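Hevuvano opens its robot workshop in Clornidcombe to visitors

May 2, 2025 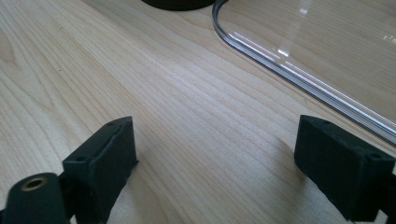

The robotics company Hevuvano opened the doors of its workshop in Clornidcombe to the public for one afternoon, and 936 people came to see how its machines learn to handle small objects. The visit was free, but guests had to register in advance. At the first station, the staff showed the hand-held tool that the company uses to record human movements. It has two black fingers, shaped like thick blocks with a slightly rough surface, and it was demonstrated at a pale wooden table with a clear plastic tray. A person holds the tool and does an ordinary task with it, and a camera on the tool records the work from close by. The recordings are later used to train a robot arm with the same kind of fingers.

Visitors were invited to try the tool themselves. They went to the tables in groups of 20, and each person had a few minutes to pick up small kitchen items and put them in another place. Many found this more difficult than they expected. Children were often faster than their parents, according to the staff at the table, and several of them went back to the line for a second turn.

The transparent tray was one of the objects that caused the most discussion. Clear plastic is a known problem for robots, the company explained, as a camera sees the table through it and also sees the reflections of the lamps. A person has the same difficulty for a moment, but solves it by touch or by moving the head a little. For this reason Hevuvano wants many recordings with glass and clear plastic, made on different tables and under different light.

In the second room, guests could watch the robot arm, which has the name Pumia. It was asked to take spoons out of a drawer and to lay them on a cloth. In the first demonstration it did the task without a mistake. In the next one it dropped a spoon on the floor, and an employee picked it up and started the program again. The company said that it did not want to show a prepared film, and that visitors should see the machine as it works on a normal day.

Pumia has learned from 2550 recordings until now. Of these, 2129 were made in the Clornidcombe workshop, and the rest come from homes and small kitchens in the area, where people borrowed the tool for a week. Hevuvano pays the participants for their time. Before a recording is used, faces and private papers are removed from it, and the participants can ask to have their material deleted.

There were also critical questions. Some visitors asked if such machines will take away jobs in restaurants and care homes. The company answered that Pumia is still too slow for a real kitchen and that the first use will probably be in laboratories, where the same small movements must be repeated many times. Not everybody was satisfied with this answer, and the discussion continued in the yard, where coffee and cake were served.

Other guests wanted to know what the machine will cost. Hevuvano gave no price. It said only that the hand-held tool is cheap to make compared with the arm, and that this is the main reason why the company works with it. A recording can be made almost anywhere, and no robot has to be carried to the place.

The third part of the visit was a short talk about Cusi, the software that puts the recordings in order. It cuts a long recording into single actions, for example opening a lid or lifting a cup, and marks the ones which a person should check again. On a large screen the audience could follow how a recording from the morning went through these steps. The talk was given two times in the afternoon. The room was full both times, and some people had to listen from the corridor.

A group from the technical school in Clornidcombe stayed until the end. Students of the school can apply for a summer placement at Hevuvano, with four places open this year. They will help with the recordings and with the repair of the tools - the fingers wear out and must be changed often. Applications are accepted until the middle of June.

The workshop is planning a second open afternoon in the autumn, with more time at the tables and smaller groups. Registration will be possible on the company's website, and the talk about Cusi will be repeated there. The building can be entered without steps from the parking lot side. Children under the age of ten must come together with an adult.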